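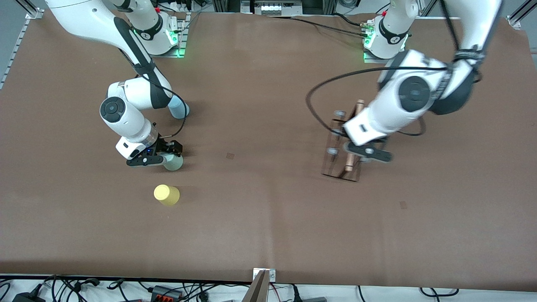

The Besteo gate table is a low-maintenance table for departure lounges, gate areas and airline waiting rooms, supplied by Bromgate to airport operators and their concession holders. It is intended for use between rows of fixed seating or on its own beside a window wall. Passengers at a gate put down hot drinks, phones, boarding passes and children's toys, often all at once, and the top has been sized with that in mind. Customers choosing a finish are asked to consider how small items will show up on it; a pale mint-green cup is easy to find against a matte, slightly mottled brown, and fewer belongings are left behind when a flight is called. Brown remains the standard finish for this reason and is held in stock under finish code 302.

Where it is used

The table was first supplied for a regional terminal with a short summer season, where the gate area is crowded for a few months and almost empty in winter. The operator needed furniture that could be moved into storage by two members of staff and returned to the floor before the first charter arrivals. The present version keeps that approach. The base separates from the top with one hex key, supplied, and the parts stack flat on a standard terminal cart.

It is suitable for indoor areas on both the public and the secure side of a terminal. It is not suitable for open terraces, smoking areas or aircraft stands.

Specification

Product number: 2347
Top: compact laminate, matte, rounded corners
Base: powder-coated steel column with round foot
Weight: 13 kg
Finishes: brown (302), light gray, dark blue
Floor fixing: optional, from below the foot
Power: not fitted as standard
Warranty: 10 years on the base, five years on the top

Power outlets and charging

A charging module may be added at the time of order. The module sits below the top and brings two outlets to the edge facing the seats. It must be connected by an electrician approved by the terminal operator. Modules cannot be added to tables already delivered, as the top is cut for them during manufacture. Customers who are unsure whether power will be required at a gate should contact us before placing the order.

Cleaning and care

Wipe the top with a damp cloth and a mild detergent at the end of each operating day. Coffee and juice should be wiped up during the day where staffing allows. Most disinfectants in common use at airports are safe for the surface, but products containing bleach should be rinsed off within a few minutes. Do not use abrasive pads or wax polish. Polish leaves a shine on the matte finish that cannot be evenly removed.

The fixing screws should be checked before each season. In terminals with year-round traffic, a check in February and a second check in the fall are recommended.

Matching items

The De Luca bench uses the same column and the same finish codes, so that tables and seating may be ordered together. The Pitivska partition can be placed behind either item to separate a family area or a priority boarding line from the main gate. Finish may vary slightly between production runs. Customers extending an existing installation should state the original order number, and we will match the run where stock allows.

Ordering and delivery

Orders are accepted from airport operators, airlines, ground handling companies and their appointed contractors. We do not sell to private customers. Delivery to the secure side of a terminal must be arranged with the airport in advance, and the customer is responsible for obtaining access passes for our drivers. Night deliveries are available on request, with arrival no earlier than 11 p.m.

Sample tops in each finish can be borrowed free of charge. Requests for samples, drawings and prices should be addressed to Damián Mansilla, Terminal Furniture, Bromgate, quoting product number 2347.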